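Bumness is looking for people to take part in a home trial of food storage containers. We need 60 households. Each one will use a set of our containers in its own kitchen for six weeks and tell us how they got on.

The trial is run from our workroom at Skultska by Ramil Malabanan and Shiyu Zou. Call published 13 August 2025.

## What we are trying to find out

We sell most of our containers to people who already own a cupboard full of others. They tell us that lids go missing, that latches snap after a year of packed lunches, and that nothing stacks once you have more than four. In July we sent a short questionnaire to past customers and had 212 replies. Latches came up more than anything else, so that is where this trial begins.

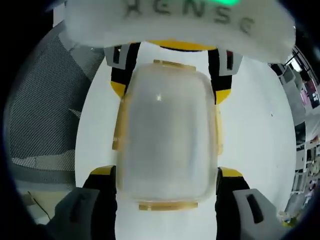

The Birico range has been on our list for a redesign for two years, and the trial covers the mid-sized box only. It is the one people use for leftovers, cut fruit and half an onion. We have kept the body frosted and put the amber-yellow tint on the rim and the latch tabs, and we want to know whether that helps you find the tabs when you are in a hurry or have wet hands. We also want to hear if you find it ugly.

## What you would do

You will be sent a set of containers by post. For six weeks, use them as you would use your own. Put them in the fridge, the freezer and the dishwasher (top rack), and take them to work if that is what you normally do. Please don't save them for best.

During the trial we ask you to:

- fill in a one-page diary each week, on paper or online
- keep any part that cracks, warps or comes off, and post it back to us in the prepaid bag
- take one phone call of up to 20 minutes in the third week
- come to one session at Skultska at the end, or join by video if you live too far away

At the final session you will open and close containers at a table, pack them with dry rice and lentils, and stack them in a standard wall cupboard. It takes almost two hours with a tea break.

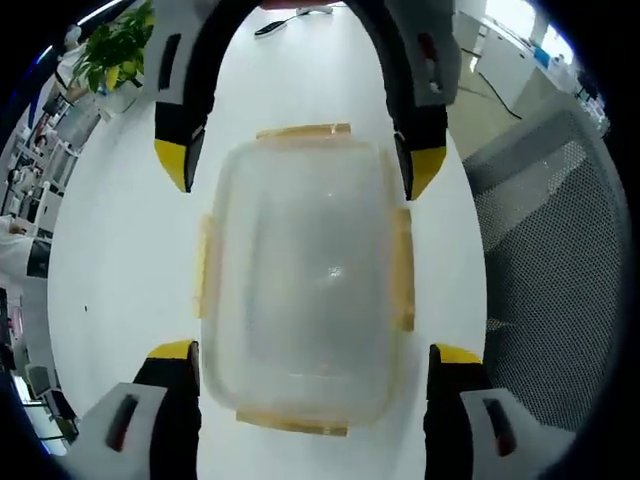
*The mid-sized box with its lid on. There is a locking tab on each side.*

## Who can apply

You should be 18 or over and cook at home at least four evenings a week. We want a mix of households: people living alone, couples, shared houses, families with school lunches to pack. Around a third of places are kept for people who have arthritis or another condition that affects their grip — please say so on the form if this applies to you. You don't need to have bought anything from us before.

You can't take part if you, or someone you live with, works for a company that makes or sells kitchenware.

## Payment

Each household receives £90. Half is paid at the end of the third week and the rest after the final session. Travel to Skultska is refunded up to £25 if you keep your tickets. You keep the containers, apart from anything we ask you to send back.

If you need to stop part of the way through, let us know. You will be paid for the weeks you have completed.

## What happens to your answers

Diaries are stored under a household number, with your name and address kept in a separate file. We delete the address file three months after the trial ends. Comments may be quoted in our report without names.

## How to apply

Ask for a form at the Skultska front desk, or write to Shiyu Zou at Bumness, Unit 2, Dong Yard, Skultska. Mark the envelope "Box trial". Tell us who lives in your household, what you mostly store food in now, and whether you have a dishwasher. A few lines is plenty.

We will reply to everyone, including those we can't offer a place. Questions about the containers themselves should go to Ramil Malabanan at the same address.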